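December, notebook, wildlife shed

Up before light again and so glad of it. The ringtail from the Kullden road took a full feed at the first offer, gripping the syringe with both front paws, and has put on 12 grams since the last weigh-in. I wrote the number on my hand in case I lost the sheet!

Fluids are mixed and labeled, heat pads checked, and the rest of this entry is mostly possums and one very loud kookaburra.
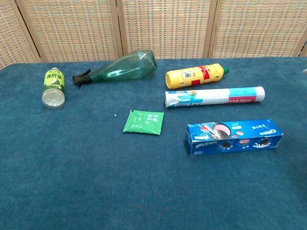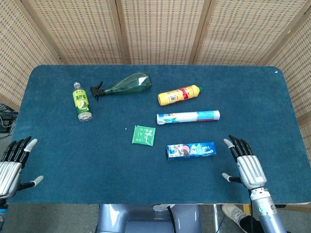
## Ringtail (female, juvenile)

Weighed in the cotton pouch, pouch weight taken off. Eyes bright, tail grip strong on both sides, which I'd been worrying over. The scab behind the left ear lifted by itself overnight and the skin underneath is clean and pink. She ate the tips off the bottlebrush and left the eucalyptus, so more bottlebrush tonight, and some of the lilly pilly from behind the Durrani place if I can reach it.

Samina Khattak thinks she could go in with the other two by the end of the month. I'd like to see a few more good weights first, but what a turnaround. When she came in she couldn't hold a branch.

## Kookaburra

Still grounded, still furious. Wing wrap off at 7 a.m., left it off. He holds the wing nearly level now and got himself up onto the low perch twice while I was changing the water. Took three mice and beat every one of them on the perch first (lovely to hear, that thwack). No droppings on the wing feathers, so the new perch height is right. Keep it.

To do: bigger tub for bathing. The one in there now is a joke for a bird his size.

## Nest boxes

Walked the Fluleck Creek line after lunch. Box 12 has leaves in it, packed in tight and fresh green on top, so I backed down the ladder without touching anything. Box 9 has bees again. Box 4 has lost its lid and I couldn't find it in the grass.

The gap between the creek and Skeler Ridge is still about the worst stretch for gliders, 50 meters with no tall trees at all. The seedlings Samina put in are knee high, and most of the guards are standing. If the grant comes through we have 2,000 more to plant and I can't wait to get at it, sore back and all.

## Tonight

- Ringtail feed at 8 and again at 11, same mix
- Thaw mice
- Cut bottlebrush before dark
- New lid for box 4, hinge it this time
- Ask Samina for her glider call recordings from the ridge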